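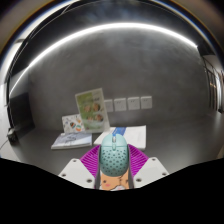
Berell Wireless Mouse – my review after six months

I bought the Berell in March, when my old mouse started to make a double click each time I wanted one. I do translations at home, mostly manuals and contracts, so I hold a mouse for many hours and I am a little picky about it.

The first thing I noticed was the weight. The back shell is full of small holes and the mouse is very light in the hand. In the first two days I moved the cursor too far all the time. Then I made the pointer speed lower in the settings and it was fine. My palm also stays cooler than before, but crumbs can go inside the holes, so I do not eat toast at the desk anymore. A soft dry paintbrush takes most of the dust out.

The wheel has clear steps and makes a quiet sound. For long documents I would like it to be faster. My last job was a file of 608 pages and my finger was tired in the evening. The small button behind the wheel changes the speed of the pointer. It is easy to press by mistake when you have big hands, as my colleague Gert Sithole has. He tried my mouse for one afternoon and gave it back without regret. My hands are small and I did it maybe twice.

The main buttons are good, soft but not too soft. The color I like very much. My sister Nawal says it looks like toothpaste.

What I did not like: the charging cable is short, and it does not reach from the back of my computer to the place where I work. I bought a longer one from Hegedűs, which fits well. The instruction paper is printed so small that I needed my reading glasses and also a lamp. And the software wants you to make an account before you can change anything – I think this is too much for a mouse.

The battery lasts me nearly 2 weeks with normal work. Before the Berell I used a Mullus for four years. The Mullus was heavier and had a better wheel, but my wrist was sore at the end of the week, and now it is less. I give four stars out of five. With a longer cable I would give four and a half.

Védís Fogh, 15 September 2018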